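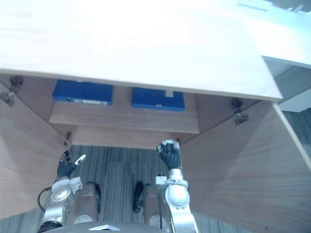 Bis Januar habe sich das gerechnet, meint Angelica Quiambao, man müsse nur die Wartung großzügig verteilen. Ich sehe das nicht. Esteso will 3.865 Euro im Monat Miete, dazu 264 für die Versicherung, und Ersatzfinger stehen nirgends im Angebot. Zwei Schachteln im Schrank, dafür zwei Arme?

20/05/2026. Bailly nochmal anschreiben wegen Kauf statt Miete. Die Anlieferung aus Hostaldale soll 1.767 kosten, einfache Strecke. Für Gindville unterschreibe ich so nichts.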